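Plemska hand grippers – FAQ

What's in the box?
Two hand-held grippers, left and right, a cable for each, spare jaw pads. The bigger kit adds a carry case. No laptop, you'll need your own.

How much?
405 for the pair, 698 with the case and a second set of jaws. Prices before VAT. Hire is through our Londholm office, 14 days minimum.

Do I need a robot as well?
No. You hold them and do the job by hand, the recording is what you train on later. Customers with arms at Staniforth use the same jaws on both.

What can they pick up?
Light household stuff mostly. Phones are fine, in a case is better – bare glass slips a bit. Putting a phone in a basket is the usual first task, easy to reset and you get alot of goes in an hour. 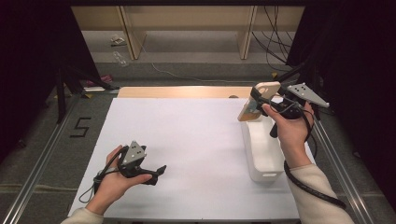 Start with one hand doing the work and the other just held ready. Two-handed jobs come later, once your wrists are used to it.

Are they wired?
Yes, both. Let the cable run back along your forearm and leave some slack. Wireless version is being tested at Valtatdale, no date yet.

Do they get heavy?
After about 29 minutes most people want a break. Take one.

Left-handed?
Fine, swap the roles in settings.

Can I return them?
Yes if unmarked. Worn pads dont count as damage. Keep the box please – we can't take them back loose.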